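Call for Participants: Household Storage and Retrieval Study
Marinho Center for Home Research, Grosby

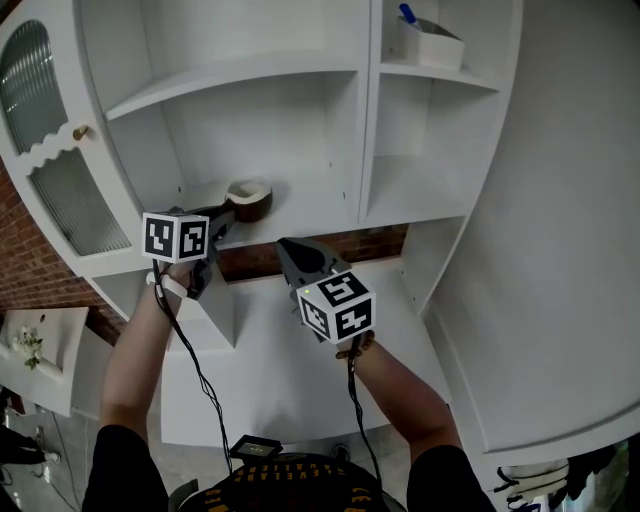 White shelving cabinet with ribbed glass door.

Reference: 3180
Status: Open until places are filled. Sessions begin in August.

Summary

The Marinho Center for Home Research is recruiting adults for a study of how people who share a home decide where things are kept, and how well each person in the home can say where a given item is. The study is funded by Peltel and carried out from our Grosby office. Participation takes place in your own home and by paper diary. No travel is required except for residents of Honania, who may choose to attend the Grosby office instead of receiving a visit.

Background

Most published work on household storage deals with volume: how much people own and how much space it takes up. Less has been written on agreement. Two adults in one home may give different answers when asked where the spare batteries, the tape or the insurance papers are kept, and both answers may have been correct at some point in the past year. We want to measure how often this happens, which kinds of items it affects, and whether the type of storage matters (open shelf, closed door, drawer, box inside a cabinet).

An earlier pilot looked at kitchens only. The current study covers all rooms except bedrooms used by persons under 18.

Who can take part

You may apply if all of the following are true:

You are 18 or older.
You share your home with at least one other adult who also agrees to take part.
You have lived at your present address for a full year or longer.
You do not plan to move or remodel during the study period.
You can read and write English well enough to keep a short daily diary.

You may not apply if you work as a professional organizer, or if you or anyone in your household is employed by Peltel or by the Center. Households that took part in the kitchen pilot are also excluded. Renters and owners are equally eligible. There is no minimum or maximum home size. Homes do not need to be tidy, and we ask that you do not rearrange anything before the first visit. Households that have done a major clear-out in the month before the visit will be given a later start.

What is involved

Home visits. There are 2 visits, one at the start and one at the end. At each visit a researcher will interview the adults separately, in different rooms, using the same list of items. Each adult is asked to name the place where the item is kept and to rate how sure they are. The researcher then asks one adult to retrieve a subset of the items. Retrieval is timed. Items not found within the time limit are recorded as not found and the list moves on.

Diary. Between visits each adult keeps a paper diary for 3 weeks. Entries record any item you looked for and did not find in the first place you tried, where it was in the end, and who had put it there if known. Most entries take under a minute to write. Days with nothing to report should be marked with a zero and not left blank. Diaries are kept separately, and adults in the same household should not compare entries until after the closing visit.

Floor sketch. The researcher will draw a simple plan of each room included in the study and number the storage units on it. Cabinets with several compartments are numbered by compartment. Boxes and baskets standing inside a compartment receive their own number. You will be given a copy of the plan to use with the diary.

Cabinets and drawers are opened only by a member of the household. You may mark any unit as private before either visit and it will be left off the plan. You do not have to give a reason.

Payment

Each adult receives a fixed payment after the closing visit, by check or bank transfer. The amount is given in the information sheet. Participants who withdraw after the first visit and before the diaries are returned receive half. Diaries with missing days are accepted and do not reduce payment, provided both visits have taken place.

Data and confidentiality

Interview answers, diaries and plans are stored under a household code. Names and addresses are held in a separate file and deleted once payments have cleared. The interviews are recorded as sound only. No list of the contents of your home is made beyond the items on the study list, and none of the items on the list is of high value. Peltel will receive summary tables and will not receive diaries, recordings or plans.

You may withdraw at any time before the summary tables are compiled. If one adult withdraws, the data for the whole household is removed, because the agreement measure cannot be computed for a single person.

How to apply

Request the information sheet and screening form from the study coordinator, Iolanda Batista, at the Grosby office. Quote reference 3180 on the form and in any later letter or message. One form is needed for each adult, and forms from the same household should be sent together. Incomplete forms will be returned.

State on the form:

the number of adults in the home
the rooms you are willing to include
times of day when at least 2 adults can be present
any access needs, including stairs and parking
whether there are pets in the home

Applicants will be told the outcome of screening in writing. Visits can be arranged from 9 a.m., with a limited number of evening places for households that cannot be seen during the day. Evening places are given in order of application.

Households that are eligible but not placed in the first round will be kept on a waiting list unless they ask to be removed from it.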